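About Us

Stotberg Home School is a small place with a big love of housework. Yes, housework! We teach sorting, folding, packing and putting away to teenagers leaving home, to new parents, to people who have just moved, and to anyone whose hall closet has gotten the better of them.

Our Story

Ottmar Schwerdtfeger started the school in the back half of the old Kohlhase dry goods store, with 3 folding tables and a stack of towels from his own linen closet. He had spent 20 years running the laundry at a hotel in Stinden and he loved showing new people the ropes (he still does, and he will still refold your fitted sheet if you leave it near him). The first class filled up in November and we've been busy ever since. We now have a second room over in Wuratov, with better windows and a much worse parking lot.

What You'll Do Here

Almost everything is hands-on. You'll get a table, a pile of stuff and plenty of time. Classes run for 2 hours and we keep them small so you can ask as many questions as you like.

Our favorite lesson is the very first one, and it's all about baskets. We could talk about baskets all afternoon! A good one has smooth walls, a handle hole big enough for your whole hand, and lots of openings so air can get to whatever is inside. We like a plain plastic basket in a light color, where a stray sock is easy to spot at the bottom. Here the basket has an avocado and something small and yellow in it.
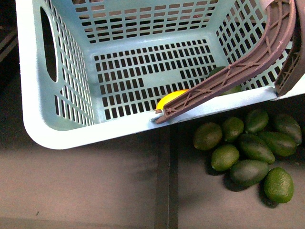 Come Visit

The Stotberg room is open to visitors every afternoon from 3 o'clock until the last class packs up. Use the side door, the front one sticks. Bring a bag of mixed laundry if you want to try a table, and wear something comfortable.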